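Notes for week 4, Still Life and Everyday Objects (Remo Thaler's section)

I wrote these up after class because a few of you asked for them, and because my board writing is terrible. They follow the order we talked in, more or less. Bring your sketchbook and a soft pencil next time too!

## Two objects and the space between them

We started with the mug and the ball, and I know it sounds like nothing. But try it! Put two ordinary things on a pale surface and you already have a scale, a direction and an argument about which one people look at first. Most of you said the ball. Urs Wyss held out for the mug (he always goes for the quiet thing), and I think he has a case, so let's look at both.

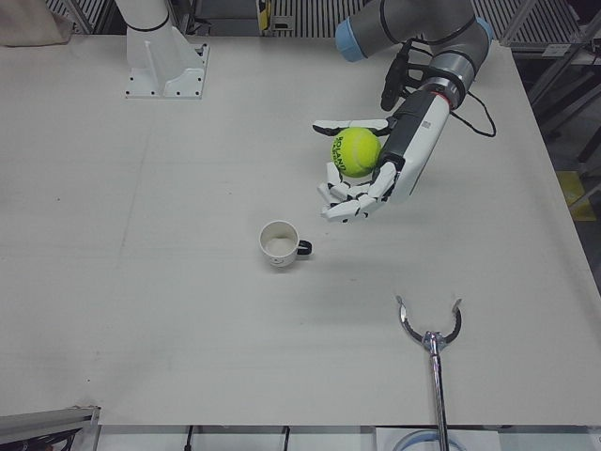
*Fig. 1. White mug with black handle, yellow-green tennis ball held just above the table.*

Color does a lot of the work. The ball is the loudest thing on the table, and the dark green "SOLAND" lettering gives your eye something to read, so it stays there a while. The mug is white on white. What saves it is the black handle, which points right, toward the ball. Cover the handle with your thumb and see how much weaker the link gets.

Then there's the rim. From a low seat you'd draw it as a squashed ellipse, but from high up it opens out and you can see inside. Please don't draw the ellipse you remember from your kitchen. Draw the one you've got. I've corrected maybe 1000 mug rims in my life and nearly all of them were drawn from memory.

A few things to try in the sketchbook:

- Draw only the gap between mug and ball, as a shape of its own.
- Do the mug with no outline, just tone.
- Leave the lettering for last. Ursina Grabner put hers in first and then had to bend the ball around it.

## The bare table

This was the part where people got restless, and I get it. A white tabletop looks like a place to put the drawing, so you skip it. Give it ten minutes anyway.
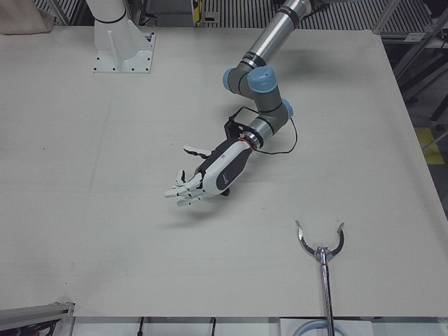 *Fig. 2. Pale tabletop, light scuffs, soft gray shadow below and to the right of the fingertips.*

Look at that shadow for a bit. It's soft, it's gray, and it tells you the fingers are hovering over the surface. If you draw it with a hard edge, the whole thing lands with a thud. Smudge it, then lift a little out with the eraser.

The scuffs matter too (just a few, please, we're not drawing a skating rink). They make the white lie flat.

## For next time

Four small drawings, one object each, plenty of table around it. Reading is the Zwahlen chapter on tone, in the folder on the shelf by the door.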